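I've used Drivum clipper oil on my own dogs for years, so it was the first thing I put in the shop! It's thin, it doesn't smell of much, and one drop on each end of the blade is plenty (two if you're doing a doodle).
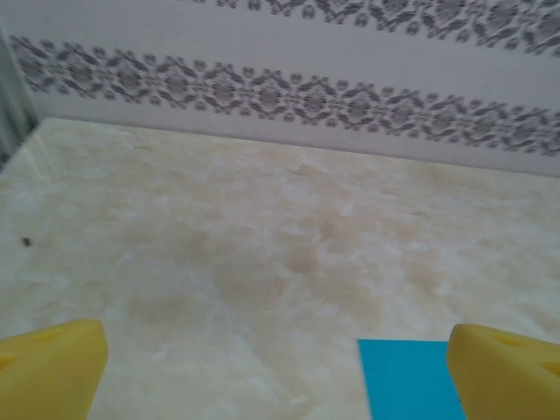 *Marble-patterned top, grey-banded wall*

The bottle is 500 ml. I also stock the Bratach blade brush, $8, and I'd grab one while you're at it.
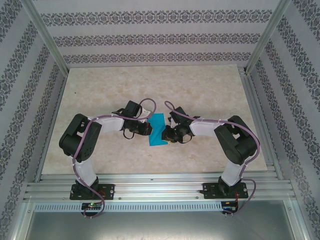
*Small blue cloth on the board*

Wipe off the extra before you clip. Item no. 153, ships in 2 days.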